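I've had the Druretti finger pad kit on our kitchen cell for 4 months now, so I can say a bit more than "they fit." They do fit! Two screws each side, and the old pads came off with a plastic scraper (go slow near the seam).

Setup is the fussy part. Clakeck's sheet says to close the fingers, zero them, then run 3 slow open-and-close cycles. I skipped the cycles the first time and got a drift warning by lunch – my own fault.

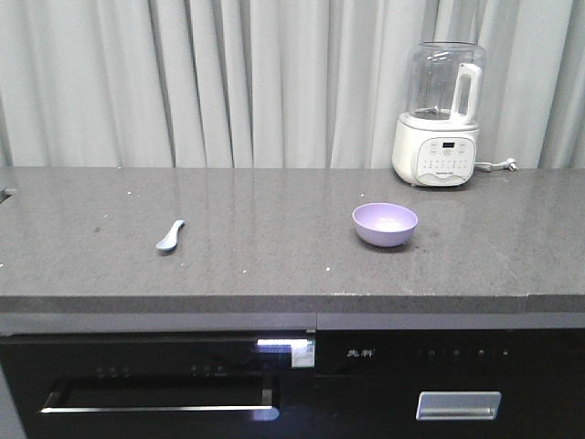
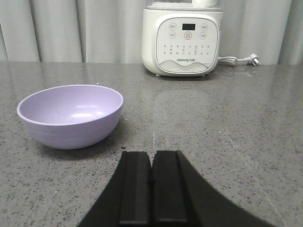
Pad wear is what I care about most, and the kit does well on it. The old set from Pacheco went shiny at 226 grasps, while these were at 373 last time I looked and still had bite. I check them with the fingers shut, the way they are over the gray counter in the wrist view, and look along the seam for a gap. The purple bowl is my usual test piece after a pad change, picked up by the rim with nothing in it.

Gripes? The screws are tiny, and the spare pads come in a bag that won't reseal. I'd also wipe the pads with a dry cloth every evening, crumbs get in there fast. I'd buy the kit again, but get a second set of screws with it.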